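Gistach opens its table workshop to the public

FOR IMMEDIATE RELEASE
Thu 1 April

Hi everyone, Sharada Thampi here from Gistach. I usually leave the press releases to other people, but this one is about tables, and I've been going on about tables in the office for so long that they told me to write it myself. So here goes!

Starting this month we're opening our workshop on Palaniappan Road to anyone who wants to come in and choose the wood for their own tabletop. Up to now you picked from a catalog, we built it, and you met your table when it landed in your dining room. Plenty of people were perfectly happy with that. But we kept getting calls from customers asking if they could see the wood first, and in March we finally let a few of them in to try it out. They stayed for hours (one couple went out for lunch and came back).
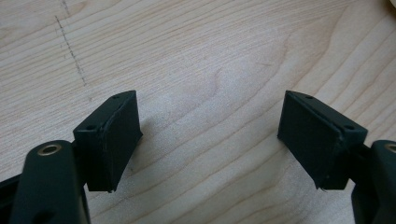

Pale wood is what most people ask us for, and it's my favorite too. I grew up with a very dark dining table that showed every crumb, so I may be biased. What I love about the light stuff is how much is going on in it once you get up close. There are long wavy lines running on the diagonal, and in places they bunch up and loop around into stretched-out ovals. You'll also spot a faint dashed pencil line running across the grain. Some visitors want the loops right in the middle where the plates go, and others want the plainest piece we've got.

The line is called Fovetti, and it was drawn up by Thijs Kramer, who has been making furniture with us for 20 years and still sands the edges by hand. It comes in 3 sizes, and we have roughly 170 tops in stock to look through. Thijs asked me to mention that he's happy to talk about legs as well. He has a lot to say about legs.

"People put their hand flat on the wood before they say a word to me," says Thijs. "Then they want to know which way the lines will run when they're sitting down, so we turn it around and try it."
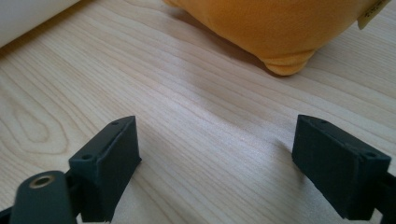 Pale wood with an oval swirl in the grain.

You don't need to bring anything, but the measurements of your room do help, and so does a picture of your chairs. Harish Thomas runs the front desk and will get you set up with a coffee and a visit time. Once you've made up your mind, we write your name on the order and the top is yours. Delivery is handled by our friends at Zamex, same as before, and they'll carry it up the stairs too.

Kids are welcome! We only ask that they stay on the showroom side of the yellow rope when the saws are running.

To book a visit or set up an interview with Thijs, get in touch with Balakrishnan Murthy in the Gistach press office. He can send more pictures and a price list the same day.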